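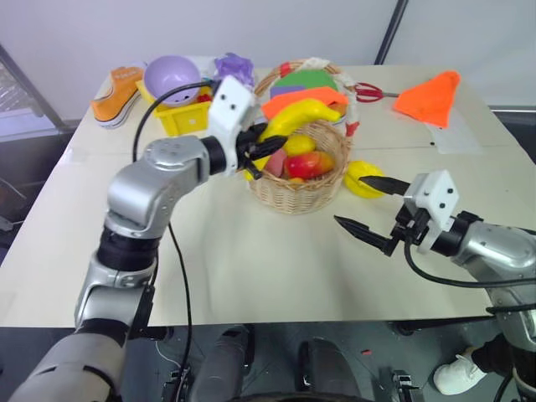

Farben sind der Teil vom Markenpaket, bei dem ich am liebsten anfange, und darum steht das Kapitel auch vor Logo und Schriften. Wer mit dem Braltach-Paket Speisekarten, Schilder oder Aufkleber baut, braucht zuerst eine Palette, die überall gleich heißt. Gelb ist dabei unser Sorgenkind: Als Fläche ist es wunderbar, die Spielzeugbanane und die Spielzeugzitrone auf dem Foto findet man auf dem weißen Tisch ja sofort. Setzt man aber eine dünne Preiszeile in so einem Gelb auf weißes Papier, liest sie kein Mensch mehr. Also: Gelb für Flächen, Schwarz für Text, und jetzt richten wir das einmal sauber ein.

März
Von Hedvig Söderlund

4. Farbpalette einrichten

Ihr braucht den entpackten Ordner „Braltach_Basis“ und Schreibrechte in eurem Zonico-Projekt. Wenn ihr nur Leserechte habt, ist der Menüpunkt „Palette“ grau, dann bitte erst bei Torbjørn Nordin melden.

1. Öffnet euer Projekt und geht auf „Marke“ und dann auf „Palette“. Falls dort schon Farben liegen, exportiert sie vorher unter „Sichern als“.

2. Klickt auf „Importieren“ und wählt die Datei „Farben_Druck“. Die Datei „Farben_Schirm“ kommt erst in Schritt 5 dran, auch wenn sie im Ordner weiter oben steht.

3. Vergleicht die Namen mit dem Beiblatt. Es sind 7 Farben, von „Kohle“ bis „Senf“. Umbenennen bitte nicht! Die Vorlagen für die Speisekarten suchen genau nach diesen Namen, und ich habe schon einmal einen ganzen Nachmittag damit verbracht, ein verirrtes „Senf hell“ aus dem Tallville-Projekt zu fischen.

4. Stellt „Senf“ auf „nur Fläche“. Das Häkchen sitzt etwas versteckt hinter dem kleinen Pfeil neben dem Farbfeld. Danach bietet Zonico die Farbe bei Textfeldern gar nicht mehr an.

5. Jetzt „Farben_Schirm“ importieren und bei der Rückfrage „Zuordnen“ wählen. Mit „Ersetzen“ sind eure Druckwerte weg.

Achtung: Schritt 5 lässt sich nicht rückgängig machen, sobald das Projekt gespeichert ist. Lieber vorher eine Kopie anlegen — dauert keine Minute.

6. Legt eine Testseite an (Vorlage „Karte, hochkant“) und druckt sie einmal auf dem Papier, das später auch wirklich benutzt wird. Auf Recyclingpapier kippt „Senf“ gern ins Grünliche. Wenn euch das stört, nehmt die Variante „Senf warm“ aus dem Unterordner „Papier“.

7. Hängt den Ausdruck an die Wand, geht ein paar Schritte zurück und lest die Preise laut vor. Klingt albern, ich mache es trotzdem jedes Mal (Vilgot Ekström lacht inzwischen nicht mehr mit, er liest einfach vor).

Hinweis zu Schildern: Für alles, was draußen hängt, gelten die Werte aus der Datei „Farben_Folie“. Hägglund schneidet unsere Folien und möchte die Daten ohne Verläufe und ohne Transparenz. Eine Schattenkante unter dem Logo sieht am Bildschirm nett aus, kommt dort aber als grauer Kasten an.

Hinweis zur Auflage: Bis 200 Karten drucken wir im Haus, da reicht die normale PDF-Ausgabe. Ab 1.000 Stück geht es in die Druckerei, und dann muss bei „Ausgabe“ zusätzlich „Beschnitt mitliefern“ aktiv sein. Für alles dazwischen fragt kurz bei Ayten Aydoğan nach, sie weiß, welche Maschine gerade frei ist.

Vorsicht bei alten Dateien: Projekte aus der ersten Runde haben noch die Palette ohne „Kohle“. Zonico setzt dafür stillschweigend reines Schwarz ein und meldet nichts. Schaut also bei übernommenen Karten einmal in die Farbliste, bevor ihr sie freigebt.

Wenn die Palette steht, geht es mit Kapitel 5 weiter, den Logos und ihren Schutzräumen.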